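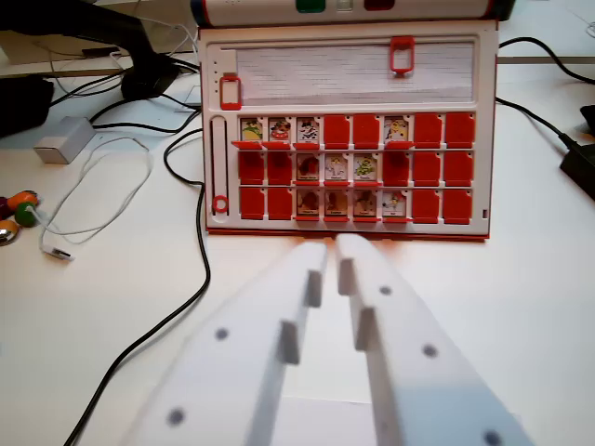
Zisbridge Robotics Group | Teaching and Teleoperation | Operator Guide

Section 6. Demonstrating the flip-tile task

6.1 This section covers recording demonstrations with the Jirner remote controller and the Fidier recorder. Complete the joint calibration in Section 2 before you start.

6.2 Setting the board

1. Stand the game board upright on the white table, square to the arm, with the tile rows facing the gripper.
2. Set the tiles to the start pattern on the task card. Check each row from left to right.
3. Route all cables to the left and right of the board. The area between the gripper and the base must stay clear.
4. Load task file 138 in the recorder.

NOTE: The start pattern does not have to be the same in every session, but it must match the task card.

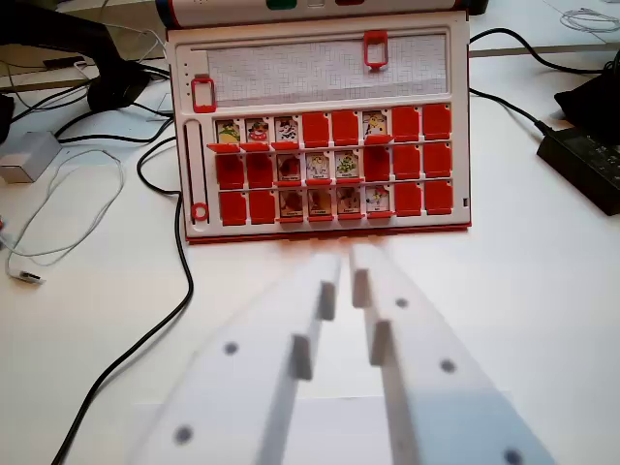
Figure 6-2. Wrist view: eleven picture tiles showing, fingers in front of the red base.

6.3 Recording by remote control

1. Hold the enable switch on the controller. The arm follows only while the switch is held.
2. Bring the fingertips together in front of the base of the board, leaving a narrow gap.
3. Press Record. Wait 2 seconds before moving.
4. Raise the gripper to the target tile and approach it at low speed.
5. Move one tile per demonstration. Do not correct a missed tile in the same recording; stop, discard, and start over.
6. Return to the position in step 2 and press Stop.

CAUTION: Do not push against the top of the board. It can tip backward and pull on the cables behind it.
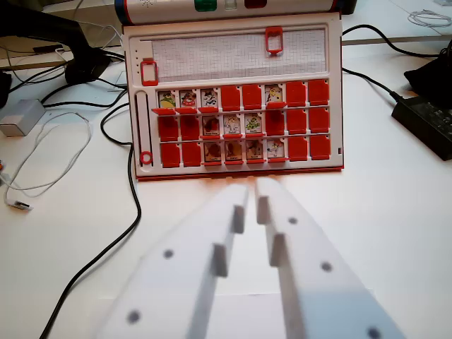 Files longer than 4000 samples are split on saving. Keep both parts in the same folder or the recording will not play back.

6.4 Recording by hand guiding

Use hand guiding only for the approach path. Finger contact with the tiles must be recorded by remote control, as the force readings are not valid while a hand is on the wrist.

1. Switch the arm to Free mode and support its weight before releasing the brake.
2. Hold the arm above the wrist joint. Keep hands out of the wrist camera view.
3. Guide the gripper along the path in one continuous motion.
4. Set the brake, then let go.

CAUTION: Keep fingers clear of the gripper plates when switching modes.

Procedure owner: Petrică Tănase. Revised 16 May 2021.

0 comments | 2 shares

We use cookies to remember your display settings. Accept | Manage preferences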